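Recording pick-and-place episodes on a two-arm station

Last updated in December

These steps assume the station is already calibrated and the leader arms are paired. If not, do the calibration page first and come back.

Before you start

Check free space on the recording machine. A full session writes 18 episodes per task variant, and the recorder will not warn you when the disk fills up. It drops frames and keeps going.

Open the task sheet and read the instruction line out loud once. The instruction line is the sentence that gets stored with every episode, so what you do with the arms has to match it. If the sheet says "put the sandwich in the basket," don't put a drink in first to make room.

Set the control rate and leave it alone for the whole session. Mixed rates were the main thing we had to clean out of the Kidwood set, and it took Čestmír Kadlec most of a week.

Setting the table

Put out the target items for the task, then the distractors. Distractors are items the policy will see but should leave alone. The sheet gives a minimum. Go over it if there is room, but keep a clear path for each gripper between its shelf and the drop area.

Between episodes, move the target item and at least two distractors. Small moves are fine. Turn packages over now and then so the model doesn't learn a single printed face. 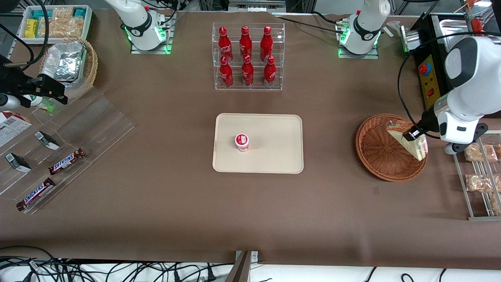
Assign each item to one arm before you record, and stay with that choice for the full variant. The arm that can reach without crossing the center line gets the item. With the basket to the right of the tray and the sandwich going into it, the arm coming in from the right does the work and the other one stays back on its own side. Note that the station names the arms from the robot's point of view, so the one on your right in the overhead view is logged as "left." Write the logged name on the sheet.

Recording an episode

1. Bring both arms to the start pose and wait for the recorder to show Ready.

2. Press the left pedal. Wait one second before moving.

3. Approach from above, slow down for the last bit, and close the gripper. For soft or wrapped food, stop closing as soon as the item lifts.

4. Carry the item over the rim of the container, lower it, then open. Don't drop from height.

5. Return to the start pose and press the left pedal again.

If you miss the grasp, you can try again within the same episode. Two tries are allowed. After that, press the right pedal to discard and reset the table.

Labeling

Open Zudlow and mark each episode as success, recovered or fail. "Recovered" means there was a missed grasp and the task was still finished. Keep these. The first Gristix model was trained on 3,000 clean episodes and froze whenever it missed. The current set has 3,657 episodes with the recovered ones left in, and it retries.

Trim idle time at the start and end, but leave pauses in the middle.

Uploading

Run the checker first. It flags missing camera streams and any episode shorter than 8 seconds. Look at the short ones by hand, then upload the folder and initial the sheet.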